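Robotics Club Notes
By Nana Sarpong
July
14 comments | 32 shares

I promised a longer report after the last newsletter, when all I managed was a paragraph and a plea for snacks, so please get yourself a cup of something and settle in. The summer group has been at it for three weeks now, and I could not be prouder of them. For the families who are new this year, the big job this season is what the students call the bin task. The arm has to reach down into a gray bin, pick up one piece, lift it clear of the rest, and put it where it belongs, all without anybody's hand on the controls.

It sounds so simple when I write it out like that! Xiaoyan Yan has been in charge of the grip settings, and she has the patience of a saint. Too gentle and the piece slides, too firm and it squirts out sideways like a watermelon seed (I have now been hit by one, and I am fine, thank you for asking).

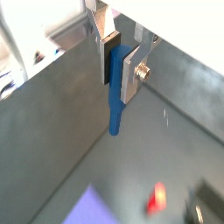 She keeps all her trials in a green notebook, and the count stood at 1,539 when I last peeked over her shoulder. Every one has a line to itself, with the piece, the force, and a word or two on how it went. Some of those words I have asked her to cross out. Suqin Peng has been turning the notebook into charts, and between them they have found that the arm does noticeably better when it comes down slowly for the last little stretch. We had been blaming the software for that since May, so apologies to the software team, who were very gracious.
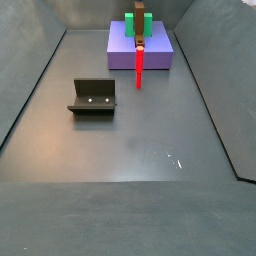

Stacking is the part the younger students like best, and they have taken it over completely. Dušan Nikolaidis lets them dream up the builds, and his only rule is that the arm gets to try each one before anybody calls it impossible. They do love a tall, skinny piece. The purple block makes a good wide base, and with the two green ones standing on top of it and the brown upright between them, you have the sort of build that has the whole group leaning in and holding their breath. I have caught myself doing it too, and I am supposed to be filling out the sign-in sheet.

Our friendly match against the Fedlow club is coming up, and we are taking 5 students, with Chunhua Xiao driving the van. Please have them at the side door by 8:30 in the morning with a packed lunch and a water bottle, and closed-toe shoes, please, no sandals. We could use 2 more parents to help carry tables at the other end. Leave me a note in the sign-in folder if you can spare the time, and if anyone has come across a gray sweatshirt with a broken zipper, Suqin would be very glad to have it back.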